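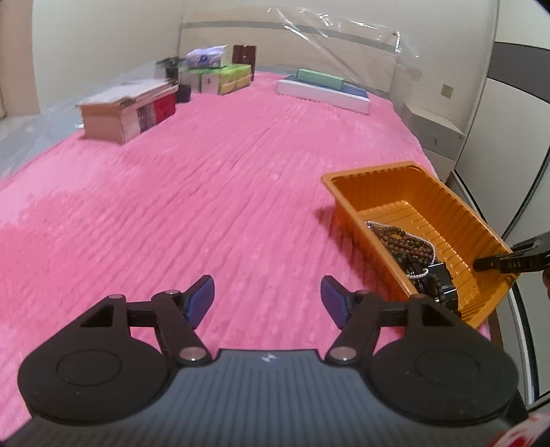 The Gedo sorting handset is sold by Grurosetti to hotels, serviced lets and anyone else who ends up with other people's belongings and has to put them somewhere. It does the part of the job that staff at Drisberg used to call "the jumble": small things, tangled things, things with beads on. A pink plush blanket makes a perfectly good worktop, an orange plastic tray takes the necklaces, and the boxes can wait up by the headboard until somebody gets to them. You squeeze, it grips, you let go over the tray.

What changes for your team

Less than the brochure for our previous model promised. Rooms still need people in them. What Gedo takes over is the logging: each pick is recorded as you make it, so the handwritten lost property book can retire, along with the annual argument about whose handwriting it was. Chibuzor Adeleke, who ran the Drisberg trial, expected complaints about being replaced. The complaints he got were about the charging shelf, which was too high. We have lowered the charging shelf.

Ibrahim Nwachukwu on the evening shift would like it known that he was faster by hand for the first 2 days. He was. He now trains new starters on Monday mornings and has opinions about thumb position.

What's in the case

2 handsets, left and right
Charging shelf (the low one)
10 spare fingertip pads
Wall card with the thumb position on it, approved by Ibrahim

Good to know

Memory holds 200 picks before it needs to sync. Wipe the pads with a damp cloth and keep them away from furniture polish. Very fine chains are still quicker with fingernails, and we have stopped pretending otherwise.

Servicing and spare pads are handled by Adeyemi. Orders placed now ship in September.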